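Why I Stopped Buying New Things for the Bathroom

When I moved to Estley, the apartment had an old bathroom and I wanted to replace everything in it. My neighbors had done it already. One of them spent 14 weeks without a shower and was very proud of the result. I made a list of 52 things to buy. I still have this list, and I read it sometimes when I feel too sure of myself.

My opinion today is simple. Most bathrooms do not need renovation, they need care. We are taught that an old sink is a dirty sink, and a faucet which drips is a faucet which is finished. In my case the drip was a rubber washer. It cost less than a coffee, and I needed one evening to change it, because I did it wrong the first time.

I do not say that new things are bad. If the pipe is broken, please call the plumber. But there is a kind of shopping which only pretends to be repair. The store Bestex, near my work, has a whole floor for it. You go in for a tube of sealant and you come out with a cabinet -- and then the cabinet makes the towels look old.

My grandmother kept the same bathroom for 60 years. She wiped the stone after washing, and she never put vinegar on it, which eats the polish of marble. She kept the small useful things in one place, so she always knew where to find a battery or a bandage. I think this is a skill, and it should be respected like cooking.

Stone with pale veins around a white basin, and small batteries in a white tray.

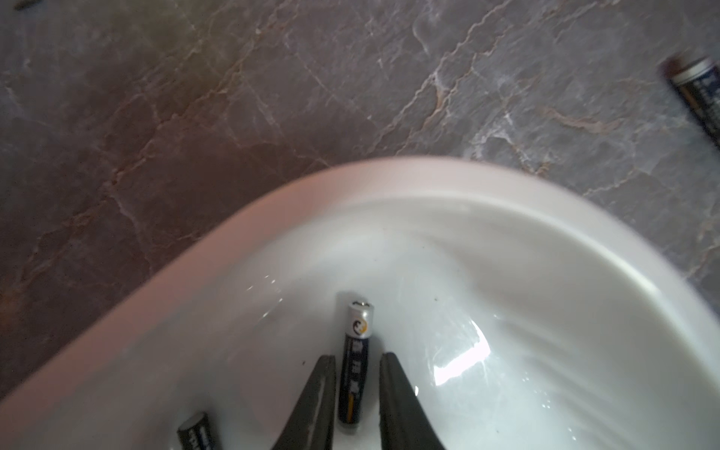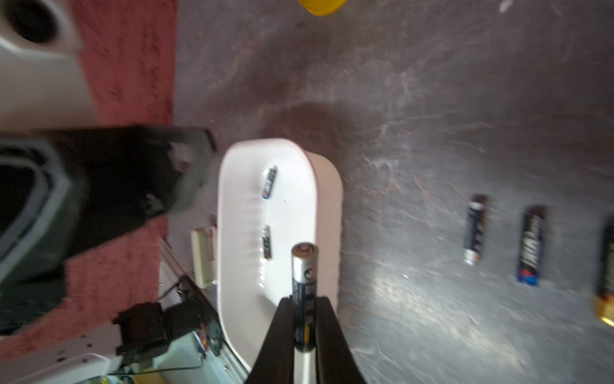 How often should marble near a sink be sealed?

Once a year is enough in most homes. Put a few drops of water on a clean part of the stone, and if they leave a dark mark after some minutes, seal it sooner.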